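Flokwood Tabletop Enclosure, Model 1702
Dark fabric surround for bench work

Overview

The Flokwood 1702 is a fabric enclosure for a single table. It blocks stray light from the room and gives a uniform dark background on the walls and overhead. The unit is supplied as a frame kit with a sewn cover. Stunell makes the frame parts, and the cover is cut and sewn by Garg.

Construction

The cover is black on all faces, including the canopy. Panels are joined with flat seams and hang from the upper rails. Light folds may show after unpacking. They reduce under tension and do not affect use. The cover can be removed without taking the frame apart.

Two thin wires cross under the canopy from corner to corner. Tension them evenly before the cover goes on. Retighten after 16 hours of use and again when the table is moved.

Clamps and brackets fix to the uprights and at the corners. Clamps are pale so that they can be found against the cover in low light. All clamps open by hand. Brackets need the hex key supplied.
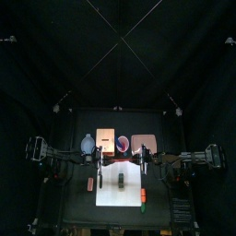 Enclosure fitted over a dark tabletop, with crossed wires under the canopy and a white sheet on the work surface.

Use

A plain white sheet of paper is enough to mark the work area on a dark top. Small parts should be grouped near the center, clear of the uprights. 

Care

Brush the fabric or use a vacuum on low power. Do not machine wash. Check clamp pads every 6 months and replace any that have hardened.

Ordering

Part 1702: frame, cover, wires, clamps, brackets, hex key
Part 1702-C: replacement cover
Part 292: clamp pad set

Sold through Skerko. For non-standard table sizes, send a dimensioned drawing to Chak-lun Lu, technical sales. Orders for custom covers close at the end of April.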